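Subject: Re: [feltmakers] Needle felting over a wet felted base?

On Friday the list digest had this:

> Has anyone tried needle felting detail onto a wet felted bag? I have 231 grams of the gray Lemow batts left and a flat piece that came out pretty firm. My needles keep snapping when I go in at the seams, and the colors I add sit on top like stickers. Do I need to start over with a softer base? I was going to throw it in the washer one more time but I'm scared of ending up with a coaster.

Please don't put it in the washer! A firm base is a great thing to have under surface work, and I think you're closer than you feel.

I had the same trouble all last winter, and what fixed it for me was going down in stages. I start with a 36 triangle just to tack the wool in place, then switch to a 38 star for most of the work, and finish with a 40 to tidy up the surface. If you're using one coarse needle for the whole job, the firm felt grabs it and any little sideways wiggle will break it. Straight in, straight out, same angle both ways. At the seams I go shallow and slow, and I come at them from both sides of the bag with a piece of foam slipped inside.

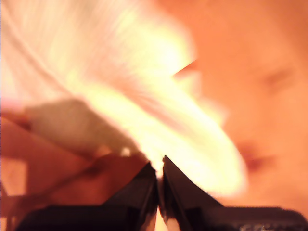 The sticker look usually means the added wool is too thick. Pull it out so thin you can see your hand through it, lay down one wisp, tack it, and then add the next one crossways. On my last bag I put down 16 layers for one poppy and it's still flatter than the single chunk I started with years ago. It takes an evening but I love that part — radio on, tea going cold, not thinking about a thing.

Two more ideas:

- Rough up the base first. A stiff pet brush over the area for a minute raises enough fuzz for the new fibers to catch.
- Wet it again at the end, by hand. Warm water, a little olive soap, a scrap of net curtain over the design, and rub gently in small circles. Mine shrank less than the width of my thumb and the edges of the petals blended in so nicely!

On wool, the Lemow batts are lovely but the gray has some coarser hair in it, so I'd use something finer for the colors. The Feltex sampler has 6 shades that go well with gray, and the rust one is gorgeous. I've also been using up a bag of Ramanauskas merino ends that I got at the Vendcombe fiber fair in November — over 70 little twists of color in there, and I keep finding ones I forgot about.

Do tell us what you end up putting on it. I'm already picturing something yellow on that gray, but it's your bag. And if you have a scrap from the same batch, try the brush trick on that first and let us know how it goes.

Happy stabbing,
the poppy bag person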